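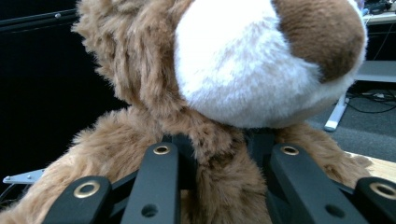
Section 6: Washing a Long-Pile Bear by Hand

This section covers surface cleaning and hand washing for the Marnby and Willance bears, both of which have long shaggy fur on the body and short plush on the muzzle. For bears with a sound box or battery pack, go to Section 2 and use the dry method only.

What you need

A clean sink or basin large enough for the bear to sit in
Mild liquid soap with no bleach or softener
A soft baby brush and a wide-tooth comb
Two light-colored towels
A white cotton cloth

Before you start

1. Check the seams at the neck, arms and ears. Close any gap with a few stitches. Do not wash a bear with an open seam.
2. Tug gently on the eyes and nose. If anything moves, fix it first.
3. Dampen the white cloth and press it on a hidden patch of fur, then on the nose. If color comes off on the cloth, stop and use the dry method.
4. Comb the fur with your fingers to lift out lint, crumbs and stray threads. Hold the fur at the base when you work on a knot.

CAUTION: Never cut out a knot. Long pile does not grow back, and the backing will show.

Washing

5. Rinse the basin to remove any cleaner left on the surface.
6. Sit the bear in the basin, facing you, to check the fit. The head should stay above the rim. If it doesn't, use a bathtub.

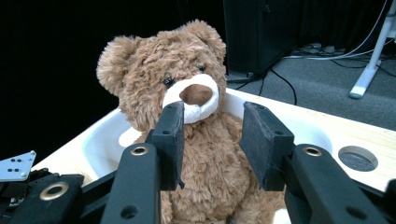
7. Take the bear out and fill the basin with cool water to a depth of almost 6 inches. Mix in 2 teaspoons of soap.
8. Lower the bear in and press the body under with flat hands. Press and release. Do not twist or rub.
9. Wash the head with the cloth only. Work from the ears toward the face, and clean the muzzle last with fresh soapy water.
10. Drain and refill with plain water. Repeat until no suds come out when you press the belly.

NOTE: A white muzzle picks up color from dirty water. Keep it clear of the wash water and wipe it with a separate corner of the cloth.

Drying

11. Support the bear with both hands when you lift it. A wet bear is heavy, and lifting by one arm can tear the shoulder seam.
12. Roll it in a towel and press. Change towels and press again.
13. Lay it on its back on a rack, away from heaters and direct sun. Turn it every few hours. Filling in the belly takes longest to dry.
14. When the fur is nearly dry, brush the muzzle with the baby brush and comb the long fur in the direction it lies.

CAUTION: Do not use a tumble dryer or a hair dryer on a hot setting. Heat can fuse the tips of the fur.

If the fur dries in stiff clumps, there is still soap in it. Repeat step 10 and dry again.

Section revised January 2025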